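Search this site Enter keyword Go

Cleaning robot trial at Pultow halted after gripper refuses to let go

Last updated: 15 May 2023

A robot being taught to wash up after the staff at Flistari's Pultow office has been switched off for the time being, after it took hold of a coffee mug and declined to give it back.

No one was hurt. The mug also survived, which is more than can be said for the afternoon's schedule.

The machine, a two-armed model the company calls Inik, had been working its way through a table-clearing routine when its left gripper closed on the mug and stayed closed. An operator pressed the stop button. Inik stopped, as designed, and went on holding the mug, also as designed. The grippers are built to keep their grip when the power to the arms is cut, so that a robot carrying something heavy or full does not drop it on somebody's foot.

That is a sensible rule. It turned out to be less helpful when the thing the robot would not drop was wedged against the rim of a sink, with a supervisor's sleeve caught between the two.

The supervisor slipped out of the cardigan and walked away. The cardigan stayed with the robot for 30 minutes while staff looked for the release tool, a small metal key that is supposed to hang on the back of the machine. It was found in a desk drawer on another floor, in an envelope marked "important."

In an incident notice sent to building tenants, Flistari described the event as "an unplanned retention." The notice runs to 3 pages and uses the word "cardigan" once, in a footnote.

The company has given a fuller account of the fault since then, and it is a little more interesting than the notice suggests. Inik's fingers have pads that report how hard they are pressing. The software waits for that pressure to fall before it decides that an object has been set down and the fingers may open. With the mug jammed against the sink, the pressure never fell. As far as the robot was concerned, it was still on its way to putting the mug down, and it was prepared to be patient.

There should have been a limit on that patience. A timer is meant to step in, open the fingers a little and call for help. It had been turned off earlier in May, during tests with wet plates, after it kept going off in the middle of perfectly good plates. A note was left in the log to turn it back on. The note is still there -- Flistari has confirmed this -- and is described as "clear and well written."

Minami, the firm that makes the grippers, said its hardware had performed within its stated limits and pointed customers to the section of the manual on manual release. The section recommends keeping the key within reach. Minami added that it would be looking at whether the key could be made larger, or a brighter color, or attached to something.

Flistari says the robot's training data was not at fault. Inik learns its chores from people, who perform them again and again with hand-held grippers while the movements are recorded. The company went back through 1306 of these recordings after the incident and found that people had let go of the mug in all of them.

What the recordings did not include was anyone getting stuck. In 408 of the sessions reviewed, the person doing the task moved the mug or changed their hold before it could catch on anything, which is what people do without giving it a thought. The robot therefore had plenty of lessons in how to avoid trouble and none at all in what to do once it was in it. More sessions are now being recorded with things deliberately put in the way. Those taking part have been asked to fumble a bit, and then to recover. Early reports are that fumbling on purpose is harder than it sounds, and that several people are too good at it.

The sink area at Pultow has been closed to the robot, though not to the staff, who have been asked to wash their own cups until further notice. A sign to this effect was put up next to the faucet. It has since acquired a second sign, in a different hand, asking whether this includes spoons.

Under the changes announced so far, the timer has been switched back on and can no longer be turned off without a second person agreeing to it. The release key will hang from a cord on the robot's back, with a spare at the front desk. Anyone working within reach of the arms will be asked to roll up their sleeves, and the stop button will be given a second setting that opens the fingers slowly once an operator has checked that nothing unpleasant will fall out of them.

That last item has caused the most discussion. A robot that drops things when told to stop is a hazard, and so is one that hangs on to them. Flistari says its new setting leaves the choice with whoever is standing there, on the grounds that they have the best view. Tenants' representatives have asked what happens if the person standing there is also the person in the cardigan. The company has promised a written answer.

The building's insurer has been told, and a safety inspection will be held before Inik is allowed near running water again. Flistari would not say when that might be. It did say that the robot will return to lighter work first, beginning with paper cups, which it has crushed before but has never kept.

The cardigan has been returned to its owner with one stretched cuff. Flistari offered to replace it, and the offer has been accepted, subject to a form.

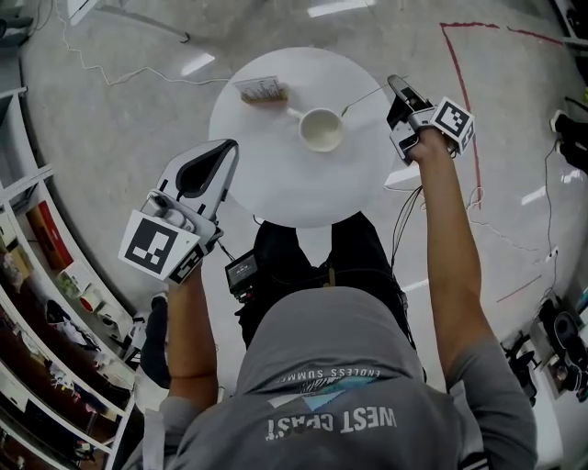
Recording for the new sessions continues at the company's own site, and tenants have been told to expect a further update once the inspection has a date. Questions about the closed sink should go to the front desk, which now also has the spare key.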